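Questions keep coming in about the paper craft table, and I love every one of them, so they finally have a page of their own! If yours is missing, drop me a note in the Kaplan Room comment book and I'll add it.

*Saadet Çetinkaya, updated 23/05/2025*

## Getting started

**Do I need to know how to fold already?**

Not at all. The first thing most people make is a single lengthwise crease, and you'd be surprised how much you can do with it. Fold a sheet down the middle, open it halfway, set it on the table and you have a little tent. Clip the corners at an angle and suddenly it looks like a leaf, or a gem, or the roof of a very small house (my niece's favorite).

**What paper should I bring?**

Anything that holds a crease. Plain colored paper from the drugstore is great. The Dimora pads we keep in the cupboard have 50 sheets each and you're welcome to use them, just write your name on the inside of the cover so we know when to buy more. Very thick cardstock cracks along the fold unless you score it first, and tissue is lovely but floppy, so save it for flowers.

**Which colors go well together?**

My favorite question! I always tell people to start with three and put them right next to each other on bare wood before cutting anything. Light green, red and a soft lavender is a combination I would never have picked from a shop rack, and I adore it. Let the sheets overlap a bit too, because colors behave differently when they touch. 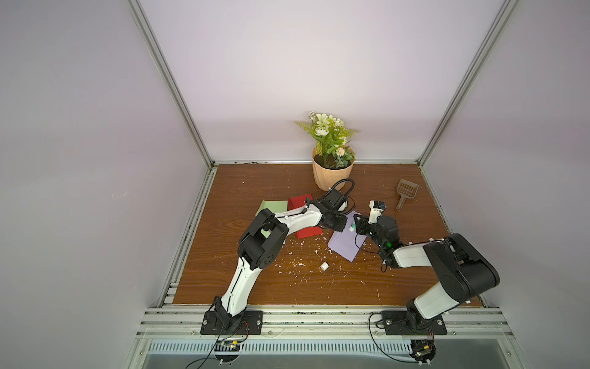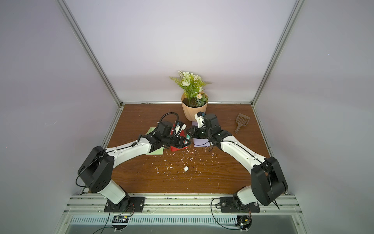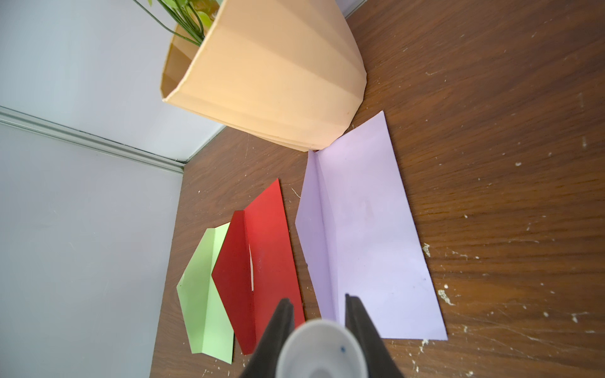
## The table

**Can I work straight on the wood?**

Yes, please do. The tabletop has its scuffs and scratches and a few more won't hurt it. The one exception is cutting with a craft knife: use a mat for that. There are mats in the Barker drawer, the one with the sticky handle.

**What should I do about white crumbs on the table?**

Sweep them up before you lay down a sheet you care about. A crumb trapped under the paper leaves a bump right where you run your thumbnail, and on a dark color like red it shows. A soft, dry brush works best. I don't recommend wiping with a damp cloth if there's paper out, for reasons my first lavender project could explain at length.

For specks stuck in the grain, try a wooden toothpick. Then brush again, and don't forget the seams along the walls, where dust loves to settle.

**Is the plant real?**

It's artificial, so please don't water it! I'm so fond of it, though. Ferny green fronds, creamy white flowers and one small, paler-than-peach sort of bloom down on the right that I've tried to match in paper more times than I can say. It lives at the back of the table, and the faceted pot is a nice lesson in its own right: look at how flat faces meeting at an angle catch the light, then try it with a strip of tan paper.

**And the brown slotted scoop?**

You can leave it beside the plant. If you need the space, move it, then put it back when you're done.

## Folding problems

**My tent keeps falling flat. Help?**

Crease it harder, then open it less. Most flat tents have a lazy fold down the middle. Run the back of a spoon along it once in each direction and it should stand up happily. If it still sinks, your paper may be too soft, and a second sheet glued inside gives it a backbone.

**How do I get both ends to match?**

Keep the sheet folded while you clip the corners. One snip goes through both layers, so the two sides come out the same. For the other end, I trace the piece I just cut off. It takes seconds!

**Which glue do you use?**

The Grokine stick for anything flat, and a dab of white craft glue for stems and tabs. Give the white glue 60 minutes before you pick the thing up by its weakest part. I know. I'm bad at waiting too.

## Tidying up

**Where do finished pieces go?**

Home with you, or on the window shelf if you'd like other people to enjoy them. We had 100 paper flowers up there in January and the whole room felt like spring.

**What about scraps?**

Anything bigger than your palm goes in the scrap tray, sorted by color if you're feeling generous. Smaller bits go in the recycling bin by the door.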